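Storing Cables and Chargers in Soft Cases

Sort on a flat surface with good light. A made bed works well, as small parts do not roll on a textured spread. Empty the large bag first, then assign each padded case one type of item: charging cables in one, adapters and plugs in another.

Coil each cable in loops as wide as the case allows. Do not wrap cable tightly around a charger body; the strain falls on the short length next to the plug. Secure the coil with 2 hook-and-loop ties set opposite each other.

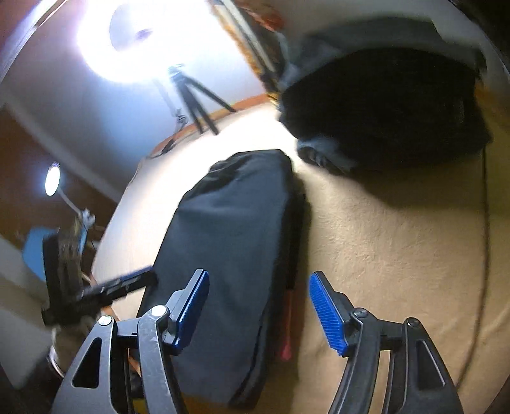
Navy padded case on the bedspread, large black item and thin cable to the right.

Soft cases wrinkle at the ends when stored under weight. To restore the shape, stuff the case with a rolled hand towel and leave it overnight. Spot clean with a damp cloth and mild soap, and air dry with the zipper open. Do not use a dryer, as heat can separate the padding from the lining.

Stiff zippers: rub a plain candle along the closed teeth, run the pull back and forth, and wipe off the excess.

Tip submitted by Vasilis Softić, Drustville. Updated August 9, 2022.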